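3.2 주방 작업: 접시 옮기기

Ikine는 접시 한 장을 집어 식기세척기 선반에 세우는 작업까지 지원합니다. 겹친 접시, 유리잔, 칼은 아직 사람이 옮겨야 합니다. 세제 투입과 문 닫기도 자동 작업에 포함되지 않습니다.

1. 식기세척기 문을 끝까지 내리고 선반을 앞으로 당깁니다.
2. 접시를 싱크대 거치대 위에 한 장만 올립니다. 지름 20cm가 넘는 접시는 가운데에 놓습니다.
3. 바닥의 케이블을 작업 경로 밖으로 치웁니다.
4. 메뉴에서 ‘주방 > 접시’를 선택하고 시작을 누릅니다.
5. 접시를 놓친 경우 정지를 누르고 2번부터 다시 합니다.

참고: 접시 한 장에 최대 300초가 걸립니다. 손으로 하는 편이 빠르므로 급한 설거지에는 권하지 않습니다. 얇고 휘는 물건은 집는 힘을 2단계로 낮추십시오. 그래도 실패할 수 있습니다.

주의: 팔이 움직이는 동안 손이나 팔을 작업 범위에 넣지 마십시오. 창가의 강한 빛은 접시 인식을 방해하므로 커튼을 치고 사용하십시오. 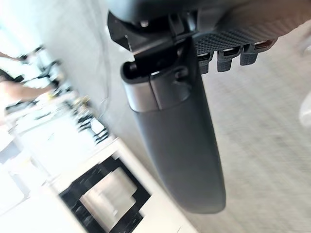
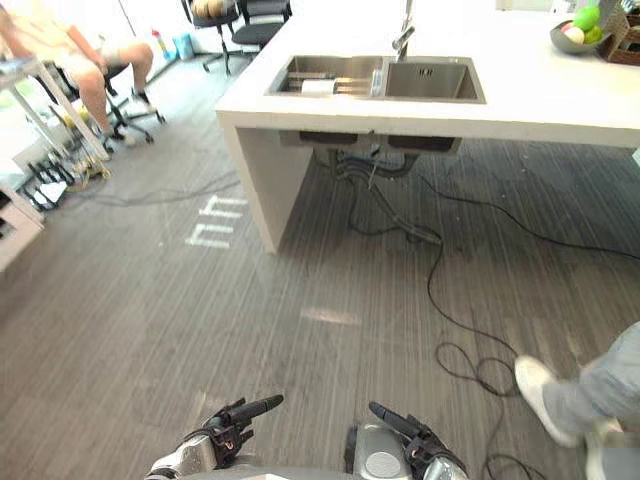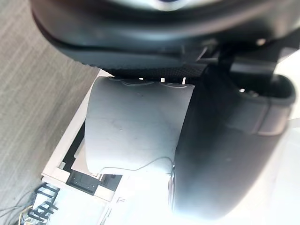
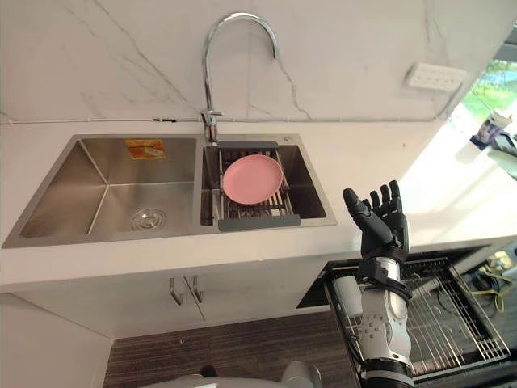

그림 3-2. 네 번째 그림: 거치대 위의 접시 한 장, 문을 내리고 선반을 당긴 식기세척기.

관련 항목
3.1 작업 범위 설정
3.3 집는 힘 조절
3.4 바닥 케이블 정리
7 오류 코드
Cellen 충전대 설치 안내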